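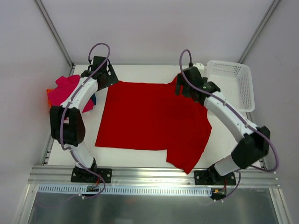 A red T-shirt, spread out on a white tabletop

I have been ironing on a towel on the kitchen counter since my old full-size board lost a leg lock, and I had sort of made my peace with it. Then my sister-in-law passed along a gift card in February and I finally bought the Larmont tabletop ironing board, the wide one. Four months later I'm still pleased with it every time I pull it out, so it gets a proper write-up.

First, what it is. The Larmont is a short, wide board that sits on any table on little fold-down feet. It comes in two sizes and I got the larger, sold in a color they call Tufa (a warm gray, a bit like unpainted pottery). The smaller one only comes in white. Mine was $131 with shipping, and yes, I gulped. You can get a tabletop board at a discount store for the price of a pizza. I had one of those in my first apartment and it bowed in the middle like a hammock!

The Larmont does not bow. I have leaned on it with my full weight trying to get a crease out of a linen tablecloth and it stayed put. The feet have thick rubber ends that grip my table, which is old and waxed and lets everything else slide around. When you fold the feet in, the whole thing is thin enough to go behind the bedroom door, and there's a hanging loop at one end if you have a hook strong enough. It's heavy for its size, so pick a good hook.

What I love most is the shape. Regular boards are made for trouser legs, I suppose, with that long pointed nose, and I've never gotten along with it. On a wide rectangle you can lay a T-shirt out sideways and press nearly the whole front in one go, then flip it and do the back. Pillowcases are a dream. Napkins go two at a time. I sew a little – mostly quilted placemats and the odd bag – and being able to press a pieced block without hanging half of it off the side has made my seams so much flatter. My friends in quilt group have all had a turn with it and I think I've sold two already.

The cover deserves its own paragraph. It's thick cotton over a layer of dense felt, with a drawstring that pulls tight underneath and tucks into a little pocket so it doesn't dangle. It comes off for washing, and it went back on without a fight, even though I'd been dreading that part. There was some shrinkage the first time, enough to notice when I was pulling the string, but it still covers all four corners. I wash it cold now and hang it over the shower rod.

I did compare it with a Clandine before buying. A neighbor has the folding Clandine and let me borrow it for a weekend. It's lighter and it has a metal rest for the iron built into one side, and I do miss that rest. On the Larmont you stand the iron on its heel or park it on a trivet. But the Clandine's mesh top left a faint honeycomb pattern on a cotton blouse when I used a lot of steam, and its padding was much thinner. If you mostly do a quick collar before work, the Clandine would suit you fine and you'd save some money. For anyone who presses fabric by the pile, I'd go with the Larmont.

Now the grumbles. The feet are stiff. The first few times I needed both hands and a bit of language to get them open, and they've only loosened up a little. The gray cover shows water spots while they're drying, which startled me until I saw them fade. And the spare cover costs nearly a third of what the board does, which seems steep for a piece of cotton with a string in it. I ended up making my own out of an old canvas drop cloth and it fits great. If you sew at all, trace the original before its first wash.

Steam does go through nicely, by the way. I use a plain Simeo iron, nothing fancy, and the table underneath has never felt damp. I still put a folded bath towel down first when I'm doing anything big, mainly for the sake of the wax.

My rating is four and a half out of five, with the half point off for those feet. I've got a stack of curtain panels waiting for the guest room and I'm looking forward to them, a sentence I have never written about ironing before.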